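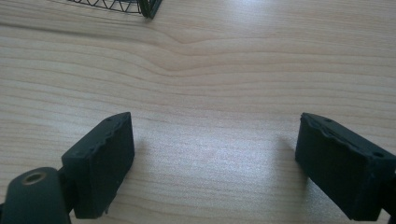

Family photo collection: yearly inspection checklist

Eugénie Huet, Plokodville
May 21, 2024
194 shares | 5 comments

I go through this once a year, usually in March, and this year I was late. Tick the item only if you checked it yourself. "It was fine last time" doesn't count, and neither does a green badge on a screen.

1. Albums and boxes off the floor
[x] Done
Comment: All of ours are on the second shelf now. I used to keep the school albums under the spare bed, against an outside wall, and the covers smelled of it. If yours smell, move them before you do anything else on the list.

2. Sticky-page albums
[ ] Not done
Comment: The ones with the peel-back plastic sheets. The advice is to take every print out. I tried it on one page and tore the corner off my aunt's wedding. I'm told dental floss slid behind the print works. Maybe it does. I have photographed each page as it stands and will try the floss on a picture I don't care about.

3. "Archival" boxes
[x] Checked, not convinced
Comment: I bought two from Alico on the strength of the word on the lid. Nothing in the leaflet says what the card is made of or who tested it. They are good stout boxes and they keep the dust out. I wouldn't pay extra for the word again.

4. Prints facing a window
[x] Done
Comment: Swapped the hall frames for copies. The originals had gone orange down one side. Glass sold as fade-proof was in two of those frames, so draw your own conclusions. 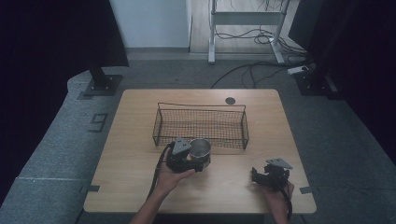
5. Disposable cameras and loose rolls of film
[ ] Partly done
Comment: Go through coats, glove boxes and the drawer with the batteries. I found a camera from somewhere near 2000 with the counter stopped short of the end. Saragih will develop old film but won't promise a picture, and I trusted them more for saying so. Don't open the back to have a look. Take the battery out of anything with a flash if you aren't going to use it, and leave the flash circuit alone. It can give you a nasty shock even after the battery is out.

6. Old memory cards
[x] Done
Comment: Copy, open a few pictures from the copy, then label the card. Don't wipe it the same day. One of mine showed every thumbnail correctly and half the files wouldn't open.

7. Online backup
[x] Checked, failed
Comment: Pustness said "All your memories are safe". I picked 20 pictures off my phone by scrolling with my eyes shut and looked for each one on the website. Three were missing, all of them short videos. The help page suggests signing out and in again. I did, and now two are missing. Please do this test with whatever service you pay for. It takes a cup of tea.

8. Second copy on a drive, kept in another house
[x] Done
Comment: At my sister's. Plug it in while you're there, don't just look at it. 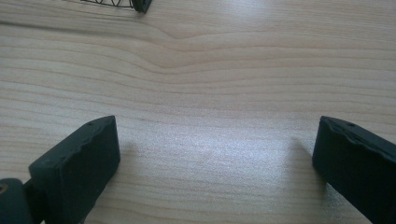
Pale wood tabletop, light falling across the middle.

9. Chargers and leads
[x] Done
Comment: Threw out one swollen camera battery (to the recycling point, not the bin) and a lead with the wire showing. Don't charge an old battery overnight to see if it comes back to life.

10. Names on the back
[ ] Never finished
Comment: Soft pencil, lightly, near the edge. There are apps that will put names to faces for you. The one I tried decided my grandmother and my cousin Paul were the same person, with great confidence.

11. Cut down the phone pictures
[ ] Not done
Comment: Every article says delete as you go. I have yet to meet a person who does. I managed the parking signs and the screenshots, then stopped at the first birthday.

Carried over to next March: items 2, 10, 11, and the rest of 5 when the film comes back from Saragih.

5 comments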